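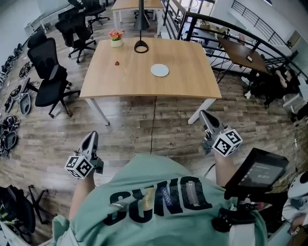

Home & Garden > Furniture Care

White rings on a light wood table, plus wobble

Kosmas Panagiotou
Posted in May, 4 replies hidden

We have a light wood dining table on metal legs, bought secondhand with no paperwork. Two problems. Hot plates have left cloudy white rings in the finish, and the whole thing rocks on our plank floor when you lean on one corner. I don't know if the top is oiled or lacquered. I would like to fix the rings without refinishing the whole top. Is that realistic?

Homa Yazdani
Find out what the finish is first. Put a drop of water on a spot that doesn't show. If it soaks in and darkens the wood, the top is probably oiled. If it sits there, it is lacquer or varnish.

White marks are usually moisture trapped in the finish and haven't reached the wood. Lay a dry cotton cloth over the ring and press with a warm iron, no steam, for a few seconds at a time. Lift and check. If a faint mark stays, rub lightly with 400 grit paper along the grain and put on some wax. Don't start with 200, it will leave scratches you then have to chase.

For the wobble, turn the table over and tighten the leg bolts before you blame the floor. If it still rocks, stick a felt pad under the short leg.

Ziltport
mayonnaise overnight. worked on my moms table

parier96
Same as the iron answer but I used a hair dryer on low. Took longer. Use a trivet after, the rings came back on mine within a month.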